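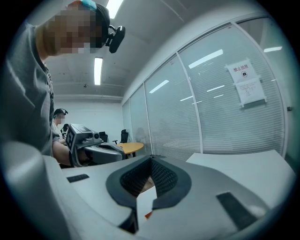 Loose hair and loose sleeves cause more trouble at a workbench than dull tools do. Before you lean over a job, get everything that dangles out of the way. A clip at the top of the head, like the teal one here, holds hair back and takes a second to put in. A loose shirt is fine for sorting and other light handwork as long as the forearms are bare. For drilling or sanding, change into something that fits closer.

Wrist straps: put the strap on before you pick up the tool, and snug it so one finger still fits underneath. Check the stitching every 3 months.

Headbands: wash sweaty ones by hand in cool water with a little dish soap. Take off anything clipped to them first. Dry flat, out of the sun. The one I left on the porch rail in August lost its stretch.

Bench height: if your neck aches after about 54 minutes, raise the work. I put 4 scrap blocks under the legs of my bench and screwed them in place.

Next on the Wevthorpe tips page: getting glue off a vise.

Updated November 6, 2023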